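Search this board
Search titles only
Advanced

Tablecloth folds that won't drop, 14 ft run of tables

ondrow_linen
Posts: 96

I set tables for a small hall. The cloths are a woven check, cotton and polyester, bought as seconds from the Henitz outlet. They come out of the dryer, get folded in four, and sit on a shelf until needed. When they go on the table, the horizontal folds stay visible for the whole event. The crosswise ones are worse than the lengthwise ones.

I have tried:

1. Spraying with plain water and smoothing by hand. The folds relax, then come back as the cloth dries.
2. A hand steamer, cloth already on the table. Works near the edge. In the middle of a wide table I can't get any tension on the fabric, so the steam does very little.
3. Leaving them on overnight. Small improvement.

I'm not looking for restaurant standard. I want the folds soft enough that a plate sits flat and the check reads straight. What is the order of operations people use?

14 replies

bastewright
Posts: 3,815

Stop folding in four. Every fold you put in at the shelf is one you take out at the table. Get cardboard tubes from a carpet store and roll the cloths, right side out, one per tube. You'll have a slight curl at the ends and nothing else.

If you can't store tubes, fold once lengthwise and hang over a thick rail. A thin wire hanger puts in a crease as sharp as an iron would.

kettle_and_hem
Posts: 96

Disagree on rolling for a cotton blend that was over-dried. The crease is being set in the dryer, before the cloth ever reaches a shelf. Polyester takes a set when it is hot and cooled under compression. If the load sits in the drum in a heap after the cycle ends, you get folds wherever the heap put them, and a tube won't remove those.

Check your dryer first. Low heat, half load, take them out slightly damp.

bastewright
Posts: 3,815

The original post says the folds are horizontal and regular. Heap creases run in every direction. Regular folds come from folding.

kettle_and_hem
Posts: 96

Fair on direction. The depth still comes from heat. A cool cloth folded on a shelf for a week gives you a soft fold. A warm cloth folded straight from the dryer gives you a hard one. Both can be regular.

ondrow_linen
Posts: 96

I do fold them warm. It seemed efficient.

kettle_and_hem
Posts: 96

Then change that first and change nothing else until you've seen the result. Lay them flat over a table or a bed until they have lost their heat, then fold or roll.

pale_selvage
Posts: 3,000

Adding a point about checks specifically. On a plain cloth a soft fold is mostly a shading problem. On a check it is also a geometry problem, because the eye follows the bands and picks up any place where they step. You can leave quite deep folds in a check if they run parallel to the bands. A shallow fold at a slight angle looks terrible.

So when you fold, fold on a band. Pick the same band each time. On ours I put one stitch of white thread in the hem at each fold point so whoever does it lands in the same place.

dunmere_trestle
Posts: 96

Does anyone use the Odent clamps to pull the cloth tight? The plastic ones that go under the table edge. I was told they take the folds out without any ironing.

bastewright
Posts: 3,815

They pull at four points and you get four diagonal drag lines. On a check, see the previous post. Clamps are for wind.

pale_selvage
Posts: 3,000

They are usable if you put them every couple of feet and set opposite pairs together. One person on each side, same tension, work from the middle to the ends. It is slow. I would not do it indoors.

dunmere_trestle
Posts: 96

Noted. I already bought a bag of them.

harrow_lane
Posts: 14

I'm going to argue the other side. Soft folds on a table are acceptable and most people spend too long on them. Once there are dishes down, the eye goes to the dishes. I'd put the time into clearing specks and loose threads, which show on a pale cloth at any distance, and into how the pieces are stacked.

On stacking, I keep one rule. If two plates differ in material, the larger goes underneath and the upper one is set off center on purpose or dead center, and never slightly off. Slightly off looks like a mistake.
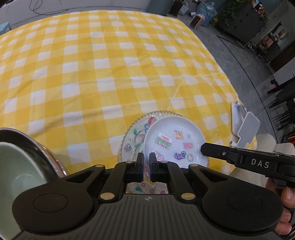
Yellow and white check, white dish over a clear glass plate with a beaded edge

The folds run across and they are soft, and I wouldn't have touched them. The dish is well over to the right, so the glass edge gets a clear stretch on the left. There is one small dark speck on the cloth to the right of the plates. That is what I would deal with, before any steaming.

The glittery pieces on the dish are a separate question. A glossy dish reflects light by itself, and glitter on top of that is a lot in one place. I'd move a few of them out to the cloth.

pale_selvage
Posts: 3,000

I'd leave them together. Glitter on fabric sheds, and you will be picking it out of the weave for several washes. A dish with a raised rim is the right place for it.

On the cloth I'm closer to your view than I expected. The bands are what I look at first, and the folds there are soft enough to live with. The fine pale streaks are what I would ask about. If those are threads, a lint roller. If they are pulls in the weave, work the slack back in from the wrong side with a blunt needle and don't cut anything.

harrow_lane
Posts: 14

I can't tell from that which they are. One is long, thin and curved, which makes me think thread. The two short ones toward the far side could be either. Run a fingertip across them. A loose thread moves.

kettle_and_hem
Posts: 96

Back to the original question for a moment. Is anyone using a spray starch on blends? I stopped. It flaked at the fold lines after storage and left a pale mark that looked like wear.

bastewright
Posts: 3,815

Starch after storage, never before. If it goes on before, the fold cracks it. We used the Harms concentrate for a while, diluted well past what we needed, and only on the drop at the sides. The tabletop doesn't need stiffness. It needs weight under it.

Which brings up the underlay. An underlay with some grip, felt or brushed cotton, does more for soft folds than a steamer. The top cloth catches on it and stays where you smooth it. On a bare laminate top it slides back to wherever the crease wants it.

ondrow_linen
Posts: 96

No underlay at present. The tables are bare laminate. That may explain why smoothing by hand never held.

Summary of what I plan to do, in order:

1. Low heat, out of the dryer slightly damp, laid flat until cool.
2. Folded on a band, marked with a stitch, or rolled if I can get tubes.
3. Brushed cotton underlay on the two tables nearest the door, as a test.
4. Steam only at the crosswise folds, with someone holding tension from the other side.

I'll leave the starch alone.

kettle_and_hem
Posts: 96

Do step 1 by itself for one wash. If you do all four you won't know which one worked.

ondrow_linen
Posts: 96

I have a hall to set in April. I'll accept not knowing.

pale_selvage
Posts: 3,000

Put the underlay on both tables with the seam at the same side, or the seams will show through a pale check in different places. Ask me how many times I've relaid one.

ondrow_linen
Posts: 96

Update. Cooling them flat made the largest difference. The crosswise folds are still there but they no longer stand up. The underlay is good, though it crept toward one end on the longer table and I had to tape it at the corners. Tubes pending. The carpet store wants me to collect before 9 a.m.

bastewright
Posts: 3,815

Tape on the underside of the table, with the underlay turned under. Tape on top leaves a ridge.

Thread closed to new replies. Comments remain open.

3 comments
Shares: 14

tealight_22
Does the stitch marker survive a hot wash? Mine came out after two.

pale_selvage
Use polyester thread and knot it on the inside of the hem. Replace as needed.

ondholm_reader
We have the Ondholm round cloths and none of the banding advice applies, there is no straight edge to fold to. I fold to the center mark and roll from there. The curve at the hem always ends up with one bad ripple. Open to suggestions.

Search this board
Go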